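Looking after paperbacks when you own too many of them

I hit 700 books in February, and most of them are short story collections, because that's what I read on the bus and in the bath and while the pasta is boiling. Small press paperbacks, mainly. They're lovely things but they are not built like hardcovers, and I've learned a few tricks for keeping them in one piece (mostly by wrecking some first!).

Start with the spine. When you get a new paperback, don't just crack it open in the middle. Stand it on its spine on a table, let the covers fall open, then press down a few pages at the front, a few at the back, and keep swapping until you meet in the middle. It takes two minutes. My copy of Lizelle Shabalala's first collection is 500 pages long and I've read it four times, and there's barely a crease on it.

If a page comes loose, please don't use regular sticky tape. It goes yellow and then it goes crunchy. Get a little bottle of white PVA glue, put a thin line along the inside edge of the page with a toothpick, slide it back in and close the book with a strip of wax paper on each side. Then put something heavy on top overnight – I use my cast iron skillet.

Price stickers! I have strong feelings about these. Warm the sticker with a hair dryer on low and peel from one corner, slowly. Any gunk left behind will usually roll off with a clean fingertip. Try this only on glossy covers. On the matte, velvety ones you'll get a shiny patch, and I have one on my Marisol Flores that I still look at with regret.
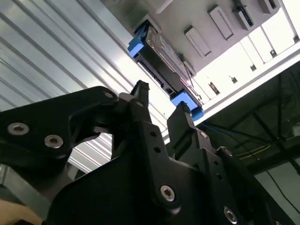
Musty books are the other thing people ask me about. Put an open tub of baking soda in the bottom of a big lidded plastic box, stand the books up in it with their pages fanned a little, and shut the lid for a week. If they still smell, change the baking soda and give them another week. Mine were from a garage sale, 27 of them for the price of a sandwich, and all but two came out fine.

For shelves, leave enough room that you can get a finger on either side of the book you want. Pull from the middle of the spine, never the top. And keep them out of direct sun, especially anything with a red or orange cover. I had a row by the kitchen window for one summer and now they're all the color of weak tea.

Dusting is a job for a soft, dry paintbrush. Hold the book shut tight and brush away from the spine along the top edge.

Last one, for the people who lend. I write the borrower's name on an index card and leave it sticking up in the gap on the shelf. I've had more books come home since I started doing that – still waiting on the Flores essays, though.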